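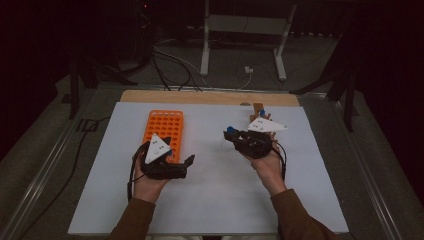 OK, a longish thread on the thing that has eaten most of my June, which is timestamps. I know, I know. Stay with me, there's a rack of test tube holes in it somewhere.

For anyone new here, I look after the software side of Jaidee, our little tabletop manipulation project. I write the part that takes a recorded demonstration and turns it into something a policy can learn from. We call that part Dilter, for reasons lost to an old chat channel.

Every demonstration gives me three streams: the camera, the pose of each gripper, and how far open the jaws are. They all arrive with their own idea of what time it is, and my whole job (it feels like!) is getting them to agree.

The poses come from the dotted triangular plates on top of the grippers. Dilter finds the dots, fits the plate, and solves for where the gripper must be. When a plate faces the camera nicely the answer is lovely and steady. Tip it over toward edge-on and the orientation starts to wobble, and I get to have a long evening.

The jaw opening comes down the cable, on a completely separate path, and for the longest time I assumed the delay between the two was small and constant. It was small. Constant, no.

What I kept seeing in replay was the jaws closing a touch before the gripper got to the hole. Just a hair early. You'd watch it and think, well, people do anticipate a bit, don't they? I talked myself into that for almost 6 days, which I'm not proud of.

Then I plotted the lag for each episode in one long strip, 1002 episodes end to end, and there it was, a slow sawtooth. It climbed to 81 milliseconds, snapped back to nearly nothing, and climbed again. People do not anticipate in a sawtooth.

The culprit was in Gireck, our logger. It stamped the camera images when they were captured, and the jaw readings when they were pulled off the queue. So whenever the queue filled up, the jaw readings were stamped later than they happened, and my old "constant" correction dragged all of them back by the same amount, including the ones that hadn't been late at all.

I wrote that correction. In March. With a comment above it that says "good enough for now". If you are reading this with a similar comment in your own code, please go and have a look at it today, I'll wait.

The fix in Gireck is tiny – stamp the reading when it's read, carry that stamp along, never make a new one. The fix for everything we'd already recorded is bigger, and took me the better part of two weeks.

For the old episodes I estimate the lag from the data itself. Dilter looks for moments when the gripper slows to a stop and the jaws start to move, lines those up across a short window, and lets the offset drift slowly inside the episode. If it can't find enough of those moments it flags the episode and leaves it alone. I'd much sooner lose a recording than invent a nice one.

A question I got last time I posted: why not just smooth everything harder? Because the few moments around contact are the ones I care about most, and a heavy filter rounds them right off. Over a rack with a grid of round holes, that's the difference between "above the hole" and "above the bit of plastic next to the hole", to be fair to my poor planner.

(Plastic, metal, whatever your rack is made of. The planner is equally bad at all of them.)

While I was in there I also changed how the two hands are solved. They used to be completely independent, so a bad fit on one plate could put the grippers straight through each other and Dilter would happily write it out. Now there's a simple check on the distance between them, and if they overlap, the fit with the worse error gets thrown away and filled in from its neighbors.

I reran 50 episodes through the new version and scrubbed through every one by hand in Skakex, our viewer. The early closing is gone in all the ones I'd marked. Three still have a twitchy wrist when a plate tips away, and that's next on my list.

Skakex got a small present too: you can now see the lag as a colored strip under the timeline. I should have built that first. It took an afternoon and it would have saved me the anticipation theory entirely.

Retraining starts tonight on the corrected set. I'll post the replays in this thread, good or bad, once I've had some sleep. If you've dealt with drifting offsets in a nicer way, please tell me, I'm very open to deleting code.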